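Uma tarde de quinta-feira no laboratório da Dodemer

Cheguei à Dodemer pouco depois do almoço, ainda com o café na mão, e fui muito bem recebida (obrigada outra vez pelo bolo de laranja!). A visita era dedicada ao Pisharody, o programa que decide onde o braço deve pegar em cada objeto, e confesso que fiquei muito mais tempo do que tinha combinado.

Explicaram-nos que a perceção e o planeamento correm separados. O Drellura separa os objetos na imagem e propõe cerca de 200 pegas; o Pisharody deita fora as que batem nas paredes da caixa e ordena as restantes. Os plásticos transparentes e as coisas moles, como luvas, são o que mais trabalho dá à equipa, e uma bola de basebol, pelo contrário, é quase um descanso.

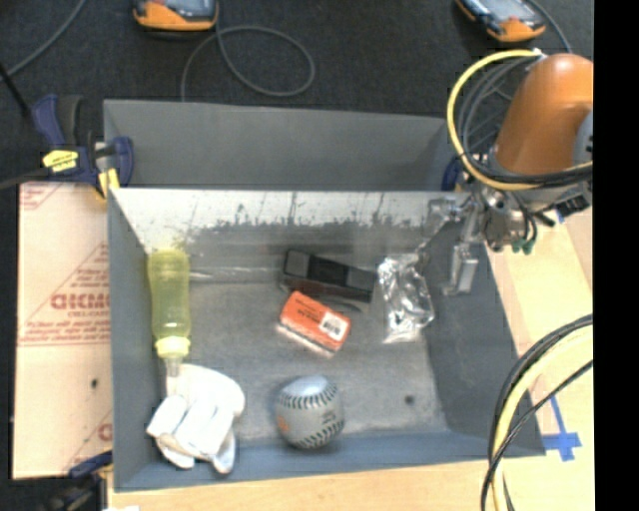
O registo das tentativas

Depois passámos aos ecrãs, e foi a parte de que mais gostei. Cada tentativa fica guardada com a pega escolhida, a trajetória e o motivo da falha, quando a há. Já vão em 2.992, e pode-se voltar a correr qualquer uma no simulador Presivholm com outra versão do planeador, o que me deu uma certa inveja, porque lá no nosso grupo ainda andamos a comparar ficheiros à mão. Vimos repetir a 342, em que a versão antiga insistia em entrar rente ao canto e a nova preferiu vir mais de cima.

Saí já perto das seis, com o caderno cheio e o autocarro perdido.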